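4.2 Joint fit and glue-free assembly

What delighted us most in the Rullbridge trials was how forgiving small timber joints can be! Across 151 test pieces, those cut slightly tight held together without glue far longer than De Smet's older tables had led us to hope.

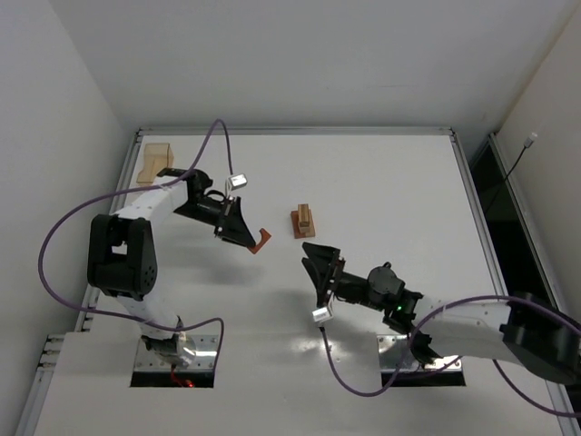
Figure 5. A small wooden assembly standing on a white work surface.

Does the direction of the grain matter in a dry joint? It matters a great deal, and pieces cut along the grain kept their grip best through the damp weeks of October.

Furnival and Fairclough saw much the same at Tusgate, with six timbers.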